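Robots and Rules: How People Keep Robot Work Safe

Every workplace has rules. Cooks wash their hands, builders wear hard hats, and people who work with robots follow rules as well. A written rule that many people agree to share is called a standard.

At the Mumari Learning Center in Prurnberg, staff teach robots to handle things found at home. A robot's "hand" is called a gripper. Some grippers are attached to a robot arm. Others are held by a person, who shows how a job should be done.

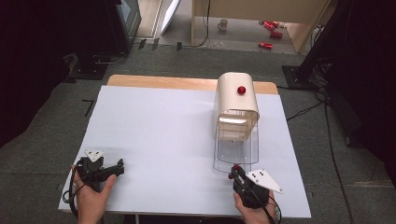
Two hand-held grippers at the work table, with a cream-white appliance between them.

Before the work begins

The center's rule book has 2,713 words, and new staff members read all of them. Yee-man Lau, who wrote the first version, keeps a shorter list for visitors:

1. Know your space. Tape marks on the floor must stay where they are. Walk around them.

2. Look for cables. A cable can trip a person or pull a tool off a table. Step over it slowly, and never tug it.

3. Check the gripper while it is open. Keep your own fingers out of the gap, and look at both gripper fingers from the tip to the base. Tell an adult about any wire with a loose end — do not push it back in yourself.
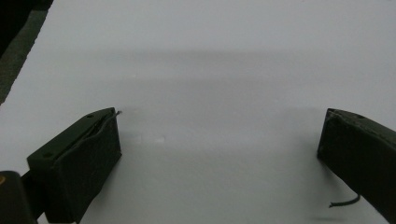
4. Ask before you touch. A machine that is standing still may still be switched on.

5. Stop when someone says "stop." Anyone may say it, including a visitor, and no one will be upset if it was a false alarm.

6. Report what went wrong. Small problems go in the log book too, with the time of day and the name of the tool.

Who checks the rules?

Two people sign the log book at the end of each work period. One of them must be someone who did not use the tools. The rules themselves are reviewed every June by Yee-man Chou, the safety officer, who reads the log book and changes any rule that was hard to follow.

Words to know

Gripper: the part of a robot, or a tool held by a person, that grasps things.
Standard: a written rule shared by many people.
Log book: a record of what happened and when.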